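Netuvell shared workshop: April progress report to the Brokine small grants fund

We've had a cracking month! Both hand-held grippers are built and in daily use, with printed marker patterns so their position can be tracked while we work.
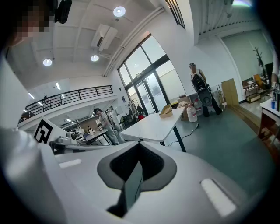
Reading time: 1 minute

Spending stands at 1,405 of the 2,074 pounds awarded, most of it on the grippers and the backpack rigs. The soft V-shaped pads took several goes to get right (far too stiff at first), and we're really pleased with them now.

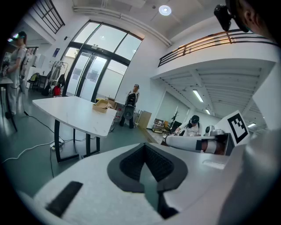 Arboleda would like the next pads to be softer still, and asked whether the cables could come off the floor before the Monday open evening. Yes to both!

Next up is picking and moving trays, which is fiddlier than we'd expected and great fun. 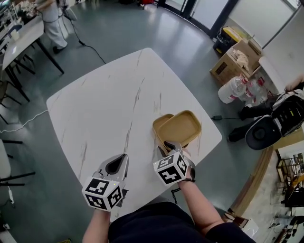
We're aiming for 500 recorded tray moves by the next report, and the remaining money will go on spare pads and batteries.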